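Research > Household Studies > Medicines in the Home > Section 4

4. Sorting household medicines at the table

4.1 Setting and procedure

Sorting was done in the home, on whatever surface the household would normally use. In most homes this was a dining or living room table. We asked people not to tidy up beforehand and not to move furniture, and family members were free to come and go. Visits lasted from 15 minutes to just over an hour, depending on how much had built up in drawers, handbags and bathroom cabinets.

The household first brought all its medicines to one place and put them down in a single heap. No order was asked for. The person sorting then took items from the heap one at a time and placed each in one of four groups: in use, kept for later, past its date, and unknown. Boxes, loose blister packs, sachets and tubes were treated as separate items, even where a box and a pack clearly belonged together. This follows the coding scheme used by Mockus and Eglītis in the Gotine pilot, with one change. They counted an empty box as packaging and left it out. We kept it in, as several people told us they saved empty boxes for the dosing instructions.

Across all homes, 2,931 items were coded. Blister packs were the largest class and also the slowest to place. A pack that has lost its box often has its date stamped at one end only, and that end may be the first to be cut or torn away. People turned such packs over several times, tilted them to the window, or set them aside and came back to them.

Figure 4 shows a blister pack held upright over a wooden table during sorting, with the heap of packaging to the left.
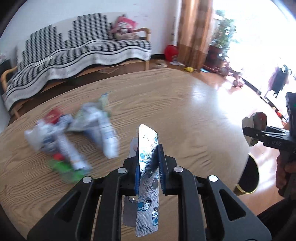 Foil was a difficulty in its own right. Small dark print on a silver backing is hard to read in direct light, and many of the tables stood in the brightest room of the house. Two coders (Carrasco and Lambrakis) noted separately that people read print more easily when they turned their back to the window. We did not test this and mention it only as something for later work.

4.2 The "unknown" group

Fourteen households ended with at least one item they could not name. Most of these items were part-used blister packs with the name torn through. A smaller number were sachets or crumpled packets that had been carried in a bag for some time. When asked what they would normally do with such an item, most people said they would put it back where it had been.

4.3 Children's access

In homes with young children, the sorting table was often in the room where the children played. We recorded table height, and whether the heap could be reached from a chair or stool. Salcedo's earlier work in Bristent looked at cabinets and locks and did not cover the time when medicines are out on a table. Our notes suggest this time is worth recording, as the heap was sometimes left out after the sorting was finished. In the longest case it was still there when we phoned 20 hours later.

Related items
Storage of liquid medicines in shared kitchens
Reading small print on foil: notes from the Morgan homes
Returning unused medicines to the pharmacy
Zavent household survey: coding guide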